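Kereama Primary School

Kereama Primary School is a public elementary school in the town of Kereama, in the Groresness district. It teaches children from kindergarten through sixth grade and had 420 pupils on the roll as of 07/07/2024. The school is best known in the district for its two-language program, in which younger classes receive part of each day's teaching in a second language.

History

The school opened as a single-room building serving farm families on the east side of the town. A brick block with six classrooms replaced it, and the original room was kept as a store until the library was built on the same site. The school took in the pupils of Dudum Infant School when that school closed, which added 165 children in one year and led to the present split between a lower and an upper building.

Pieter Shezi became principal after the merger. Under his leadership the school day was changed from eight short periods to five longer ones, and mixed-age classes were ended in all grades except kindergarten.

Curriculum

Reading, writing and mathematics are taught in the morning. Science, history, geography, music and physical education fill the afternoon on a two-week cycle. Second-language teaching begins in kindergarten with songs and spoken routines — written work is not introduced until second grade. From fourth grade, one geography unit each year is taught wholly in the second language.

Pupils in fifth and sixth grade take a technology course of 13 lessons. It covers the parts of a computer, simple programming, and the safe use of shared files. Assessment is by a folder of work and a short talk, with no written test.
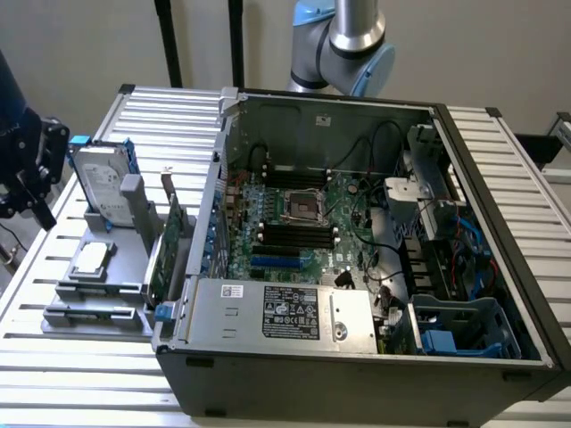
Interior of a desktop computer tower with the side panel removed.

Admissions and organization

Places are given first to children living inside the Kereama boundary, then to brothers and sisters of current pupils, and then by distance from the main gate. Each grade has two classes. Kindergarten has a separate entrance and yard, and its day ends earlier than that of the other grades.

The school employs 47 teaching and support staff. A school bus serves the outlying settlement of Trarkodov, where the local school teaches only the first three grades.

Annual events

The spring concert is held in March in the upper building. Sixth-grade pupils spend three days at a field center near Groresness in the final term. The Dudum Cup, a relay race between the classes of the upper building, keeps the name of the former infant school.

See also

Education in Groresness
Trarkodov Village School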